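Last updated: February

Learning to keep accounts for a small choir

Posted Friday by Duygu Tuncer

I took over the money side of our choir in the autumn. Before me it was Iker Villalobos, who had kept everything in a green notebook for longer than I have been a member. He gave me the notebook, a biscuit tin of receipts and the bank card, and said to ring him if anything looked odd.

The first thing I did was type the whole of last year into a spreadsheet. It took four evenings. We have 31 singers, and they pay by the term, but some pay by the month and two pay when they remember. In the notebook Iker had used initials only. We have two people with the initials K.K., and one of them, Kaan Kaplan, had been down as owing us £40 since before Christmas. He had paid. The money had gone next to the other K.K., who was surprised to hear she was in credit.

I now use full names and one line per payment, even if two payments come in on the same day from the same person. My brother Selim does books for a living and this was his only firm piece of advice. He said that if you add two sums together in your head before you write them down, you will not be able to match them to the bank statement later. I had already done this about six times and had to undo it. 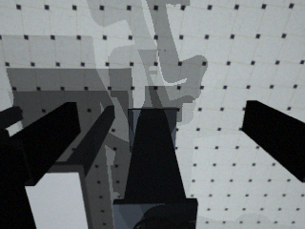

The hall is our biggest cost. We rent the upstairs room at Latari on rehearsal nights, and the bill comes every quarter. It was £84 more than I expected for the last one. I rang and was told that the rate had gone up in the summer and that a letter had been sent. It was in the biscuit tin, unopened, under the receipts for sheet music.

After that I went through the tin properly. I found a cheque from the Akbulut concert that had gone out of date, a parking ticket, and the guarantee for the electric piano. I wrote to the people at Akbulut and they sent a new cheque within the week, with a nice note.

We have almost £1000 in the account now, which sounds healthy but will not go far. The summer concert needs a deposit in spring and the piano wants looking at. Eylül Soylu, who conducts us, would like new folders as well. I have said yes to the folders if people hand the old ones back.

I still do it all on Sunday mornings with the radio on. It takes me half an hour if the receipts are in order. I have put the tin away and bought a folder with twelve pockets, one for each month. Iker came round to see it and asked if he could have his tin back, so I gave it to him.

Next job is to work out whether we can claim anything back on the music hire. If anyone reading this has done it for a small group, please leave a comment.

Recent posts
Marking up a borrowed score without ruining it
Three warm-ups for a cold hall
Our day out to Sterutow
What to sing when half the tenors are away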